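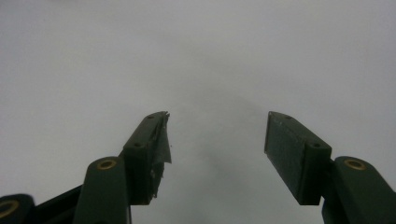

5 min read

My name is Matúš Koubek, and on Wednesday afternoons I help run a robot club. If you are somewhere between seven and twelve and you like taking things apart, you would fit right in! I get a lot of questions about what we do all afternoon, so I'm going to tell you the whole thing, starting with the part that surprises people most. We spend a lot of our time being the robot.

Let me back up a bit. Our project this year is called Rastow. The job we picked for Rastow sounds so easy that one of our new members laughed out loud when she heard it: tidy a table. Pick up a thing, put it in a basket, pick up the next thing. You've done it a thousand times (maybe not as often as your family would like).

So how would you tell a robot to do it? Go on, try it out loud. "Pick up the block." Okay, but a robot wants to know which way to turn its hand. How wide should it open its fingers? How low does it go before it stops? How hard does it squeeze? When does it let go? We tried writing all of that down on paper in our first week, for one single block, and we ran out of paper before we got to the letting go part.

There is another way, and it's the way you learned to tie your shoes. Somebody showed you. Then they showed you again. A robot can learn a bit like that too, if you give it lots of examples of the job being done. Grown-ups call this "learning from demonstration," and a demonstration is just a fancy word for showing.

But your hand and a robot's hand are very different! You have five fingers with bendy joints and soft skin. A gripper often has two fingers, and all they do is come together and move apart. If I show the robot how I pick up a marble with my thumb and pointer finger while my pinky holds a pencil out of the way, that isn't much help to it. It hasn't got a pinky.

That's why we use hand-held grippers. You hold one in your fist and it does the grabbing for you. Now you have to solve the problem with the same sort of fingers the robot has, and wow, do you feel clumsy. Everybody does at first. Abimbola Akande has been coaching robot teams for nine years and she still drops things.

The fingers are my favorite part, so you'll have to let me go on about them for a minute. Next time you get to look at a gripper up close, look for the round places where one part is joined to another. Those are pivots. A pivot is a spot that something turns around, like the middle of a pair of scissors or the hinge on a door. The stiff pieces between pivots are called links. Hook some links together with pivots and you have a linkage, and when you push on one piece, the others have to move too. You can make one at home with strips of cardboard and paper fasteners. Make four strips into a square, put a fastener at each corner, and push on one side. See how it leans over? Add a strip from corner to corner and try again. It won't budge. Please go and do that, it's great.

Then there's the fingertip, or the pad. This is the part that touches things, so it gets the roughest life. We try out all sorts of surfaces for grabbing, because a smooth finger on a smooth block is like wearing socks on a kitchen floor. The word for that is friction. More friction means less slipping – and less chasing things under the shelf.

Okay, back to the table. When it's your turn, you hold a gripper in each hand and start with both of them open. 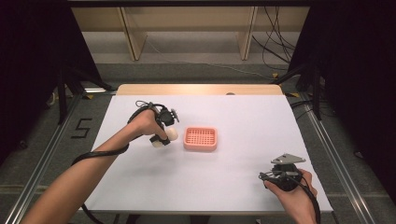 Then you go slowly. Slower than that! Beginners always rush, and they jerk the gripper away the second they've let go. We say "close, lift, move, lower, open" under our breath while we work. Some kids sing it.

Using two grippers is a puzzle of its own. Sometimes one hand holds the basket still and the other one drops things in. Sometimes they pass an object across the middle. My left hand is hopeless, so I practice with it more than the other one.

You also can't do it exactly the same way every time. Suppose the basket is always in one spot and then somebody nudges it. A robot that has only ever seen that one spot may go right on dropping blocks onto the table, looking very pleased with itself. So we slide the basket over, we turn it sideways, we swap the block for a sponge. Every change is one more thing it gets to learn from.

And the mistakes? We talk about those together at snack time. We have a notebook called Grullden – don't ask me why, the kids named it before I joined – and anyone can write in it. My favorite page says "it is not grabbing because you are not looking at the finger you are looking at the snack."

In May we're taking Rastow to the Mustham meet, where three other clubs will be showing their projects. One of them, Ajayi, is working on folding towels. Towels! They flop in a different way every single time you pick them up. I can't wait to see how they're doing it.

If you want to get a feel for this before you ever touch a gripper, get a pair of kitchen tongs and a bowl. Keep your elbows off the table and move one sock, one spoon and one grape into the bowl. The grape has to be in good enough shape to eat afterward. Then switch hands.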